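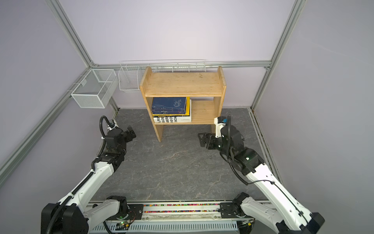
Last edited 21 March 2019

Two arms on one rail, cable over the wrist keeps snagging

I'm building a two-arm cell in our shared workshop. Aluminum extrusion, panels on three sides, both arms on one linear rail along the front. The left arm has a cable looped over the wrist and held with small zip ties. When the arm goes low beside the shelf, the loop catches on the wire baskets. Rail travel is 740 mm. The controller is a Huvach board and I'm on the stock Testum firmware. Should I shorten the loop or move the baskets?

Reply 1
Move the baskets. Mine are all outside the cell.

Reply 2 (accepted)
Don't shorten it yet. Turn the wrist to both ends of its range by hand with the power off and see how much slack it needs. I needed nearly 80 mm. Then move the last zip tie back toward the elbow so the loop lies along the link. Leave that tie loose enough for the cable to slide — a tight one broke a wire on mine in October.

After that, add a keep-out box for each basket in Testum. Make it bigger than the basket, 60 mm on every side.

Reply 3
Skummont sells a clip for this but I haven't tried it on an arm that size. Also check the carriage end of the cable, mine was rubbing there too.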